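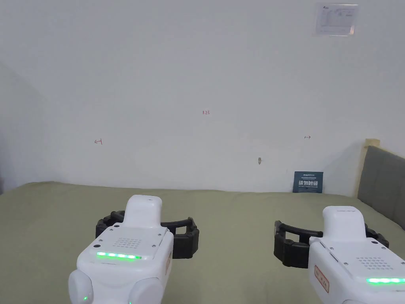 What should be checked before someone starts showing a task with the hand-held grippers?
Charge, finger movement, the camera view, the work surface and the person's own hands and footing, in that order. The full list follows, with comments from the last inspection.

HAND-HELD DEMONSTRATION STATION — SAFETY AND INSPECTION CHECKLIST
Site: Kasari, bedding station
Inspected by: Tarek Twal
Date: May 11, 2022
Result: passed with comments, two items open

Mark each line OK, Fix or N/A. Anything marked Fix in sections 1 or 2 stops work at the station until it is cleared. Fix marks in the other sections can wait until the end of the shift if the person in charge agrees in writing.

1. Grippers, power off

1.1 Casings free of cracks, sharp edges and missing screws. OK
Comment: Run a thumb along the seams. A hairline crack is easier to feel than to see on a white casing.

1.2 Finger joints move through their full range without sticking. OK
Comment: The left gripper was stiff at the start of the inspection. Cleaned out lint with the soft brush and it now moves freely. Lint has been the usual problem since we went over to fabric tasks. Do not oil the joints. Oil ends up on the cloth and then on everything else.

1.3 No pinch marks, splits or worn ribs on the fingers. OK

1.4 Labels present and readable. OK

1.5 Left and right grippers belong to the same matched pair. OK
Comment: Pair numbers are in the station log. Mixed pairs will connect, but the recordings come out misaligned and have to be thrown away. We lost 86 demonstrations that way last August.

2. Grippers, power on

2.1 Both units start and show ready. OK

2.2 Charge enough for the full session. Fix
Comment: The right unit dropped to low charge well before the left. Battery swapped and the line cleared before work began. Old battery tagged and sent back to Prodanlow. If it happens again with the new one, take the whole unit out of service.

2.3 No unusual heat after ten minutes of use. OK
Comment: Warm is normal. Too warm to hold comfortably is a Fix.

2.4 Open and close each gripper fully, five times. Recorded opening follows the fingers. OK

2.5 Stop recording works from either hand. OK

3. Head camera

3.1 Strap holds without pressing on the temples. OK
Comment: Lương asked for a softer pad after the long sessions. Ordered.

3.2 Both grippers stay in view when held in the normal working position. Fix — open
Comment: The right gripper tends to run out of view when the wearer turns the head to the left. This is partly habit and partly the mount, which sits a little off straight. Mount to be re-set. Until then, check the preview at the start of every batch and hold the hands closer together.

3.3 Lens clean. OK

3.4 Light even over the work surface, no glare. OK

4. Work surface and surroundings

4.1 Fabric lies flat with no folds other than those the task calls for. OK

4.2 Nothing on the surface that is not part of the task. OK
Comment: Phones, pens and tape go on the shelf by the door. A pen under a cloth has already spoiled one batch.

4.3 Wall marks for start position in place and not moved. OK
Comment: If a mark has to be redrawn, log it. Recordings from before and after should not be put in the same batch.

4.4 Floor clear for one full step back and one to each side. OK

4.5 No cables across the standing area. Fix — open
Comment: The charger lead still runs behind the person's heels when the dock is in use. Taped down for now. A proper cable cover has been asked for — Gilska has the order.

5. The person giving the demonstration

5.1 Rings, bracelets and loose cuffs removed. OK

5.2 Long hair tied back, clear of the strap and the fingers. OK

5.3 Has read the task sheet and done three practice runs without recording. OK

5.4 Knows to put the grippers down before adjusting the strap. OK
Comment: Two people were seen pushing the strap up with a gripper still in hand. Spoke to both.

5.5 Break taken after every 200 demonstrations or one hour, whichever comes first. OK
Comment: Wrists get tired before people notice. The first sign is usually short, jerky closing movements, and those show up in the data too.

6. End of session

6.1 Failed attempts marked as failed, not deleted. OK
Comment: The log for the session reads 169 recorded. The failed ones have been marked and given a reason. "Slipped" is enough. "Bad" is too vague.

6.2 Grippers wiped, fingers brushed, units back on the dock. OK

6.3 Files copied and the copy opened once to confirm that it plays. OK

6.4 Cycle count entered. OK
Comment: Our limit is 4000 closing cycles between finger inspections. Both units are under it.

Open items
3.2 Camera mount to be re-set. Tarek Twal.
4.5 Cable cover for the charger lead. Waiting on delivery.

Station may be used with both items open, provided the preview check in 3.2 is done for each batch and the tape over the lead is looked at before each session. If the tape has lifted, unplug the charger and move the lead before anyone puts the camera on.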